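The first thing Evaristo Pagano will tell you about his robot arm is that it lives in a shared workshop and has terrible table manners, and he says this with so much affection that you may find yourself apologizing to the thing when you step over its power cord. The workshop is called Mestside, it takes up the back half of an old printing shop, and on the evening I visited in March it smelled of coffee, sawdust and warm solder, a mixture I'd happily have bottled.

Evaristo started the arm at home, on a door laid across two filing cabinets. His wife put up with it through one winter (she's a patient woman, and he knows it), and then the whole business moved to Mestside in the back of a borrowed van, along with four shoeboxes of screws that he still hasn't sorted. Noemi Bellini had the next bench over. She had spent years repairing sewing machines, and when she saw how he'd routed his wiring she pulled up a stool and more or less never went back to her own side of the aisle!

The two of them call the project Guteck, after a word Evaristo's grandson made up for anything with a motor in it. What they'd like it to do, someday, is help take old desktop computers apart so the good pieces can be used again. The workshop gets plenty of those machines, handed down from offices and spare rooms, and it hurts Noemi to see a decent power supply go to scrap because everyone was too tired to unscrew it.

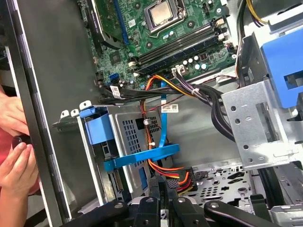
WORKSHOP LIFE

Old desktops are a funny thing to learn on. Open one up and you find a drive cage with blue plastic clips, memory sticks standing in a row, and then the cables, orange and yellow and red and black, going wherever they please. A person reaches around all that without a thought. For a gripper with black jointed fingers, every loop of wire is a question, and Evaristo has spent many happy, grumbling evenings working on the answers.

"I thought the screws would be the hard part," he told me, pouring coffee into a mug with no handle. "Screws hold still. A cable has opinions."

The budget has been a topic of its own. They set aside $2000 at the beginning, and the motors alone ate $400 of it before anything moved. Noemi keeps the figures in pencil in the back of a dress-pattern book, and she reads them aloud when Evaristo starts looking at catalogs. The current set of finger linkages is their third. The first ones bent, and the second ones were lovely but wouldn't close all the way, so those now hold the paper towels over the sink.

By nine o'clock the two of them were arguing, very pleasantly, over whether the wrist should turn a little slower. Noemi wanted it slower. Evaristo wanted one more try at the old speed, and he got it, and then she reached past him and changed the setting anyway while he went looking for the sugar.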